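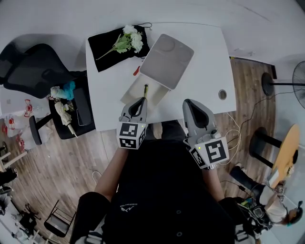

Figure 2. A tabletop task with two hand-held grippers. A light gray tray and a small screwdriver are on the table.

4.2 What readers remember about the ending

The most exciting result came from the delayed ratings. We asked 231 readers to score a popular psychology book on the day they finished it, and then again in July, with no chance to look back at their first answers. Tikkanen's account of reader memory predicts that the later score should drift toward whatever the reader felt in the last chapter. It did, and far more clearly than we had dared hope!

Readers who liked the closing chapter raised their overall score the second time, even when their own notes from the middle of the book were full of complaints (one had written "skip this" beside most of a chapter on choice). Readers who found the ending flat went the other way. The effect was strongest for the Horley edition, where the final chapter runs to roughly 2,000 words and can be read in one sitting. In the longer Novulum edition it was weaker -- still there, but weaker -- and we would love to see someone test why.

We also looked at the written reviews. Mustonen suggested counting only reviews of at least 200 words, so that one-line verdicts would not swamp the rest, and this proved a very good idea. In the longer reviews, people quoted early examples often and correctly, yet their final judgment still followed the ending. They remembered the book well and rated it by its last pages all the same.

One limit should be kept in mind. All our readers chose the book themselves from the Flillholm list, so most of them were already curious about happiness and how we predict it. Readers who are handed the same book for a class may behave quite differently, and Section 5 takes up that group.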